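Koppel Tamper-Evident Labels, Roll of 100

Home > Packaging and Seals > Koppel range

If you make things for a living, you probably know the sinking feeling of seeing something very like your own work turn up in an online listing with your photos on it and somebody else's name underneath. We hear about it from customers nearly every week – candle makers, saddlers, people who sell spare parts for old radios – and the Koppel label grew out of those conversations. It's a small sticker with its own number and a top layer that breaks up when it's peeled, so a label that has been lifted from one box and pressed onto another is fairly easy to spot.
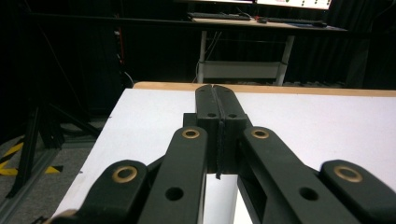 Closed gripper fingers over a white tabletop

Each roll comes with 100 labels, numbered in order, and a little card with the login for the Kirnitz lookup page. Your buyer types in the number and sees whatever you've chosen to put there: your shop name, the item, the colour, the batch if you keep batches. Please do fill this in before you post anything out! A number that brings up a blank page worries people more than no label at all, and we've had a few anxious emails about exactly that.

The labels stick best to smooth card, glass and most hard plastics. They're not keen on waxed paper or raw timber, and on fabric you'd be better off with the Bomen swing tag, which uses the same numbers and the same lookup page but hangs from a loop of cord.
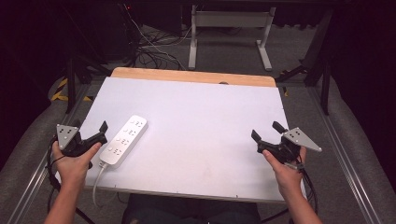
Nerkeck Catalogue, page 67

Details
Labels per roll: 100 (a half roll of 50 is also available)
Finish: matt silver or matt grey
Lookup page: 12 months included, renewed yearly after that
Printing: your logo in one colour, up to two lines of text

Do have a think about where the label will sit before you order. Across the opening of the box is the usual spot, with half on the lid and half on the side, and it helps to wipe the surface with a dry cloth and press down firmly from the middle out. Give it a full day before posting if you possibly can.

A label won't stop a determined copier, and it doesn't take the place of a registered trade mark or proper legal advice. What it does give you is a record of your own numbers, and that's a handy thing to have when you're filling in a marketplace's complaint form and it asks how you know the item isn't yours.

Printed orders can't be returned, but plain rolls can, so long as the wrapper is still on. Page updated March 30, 2025.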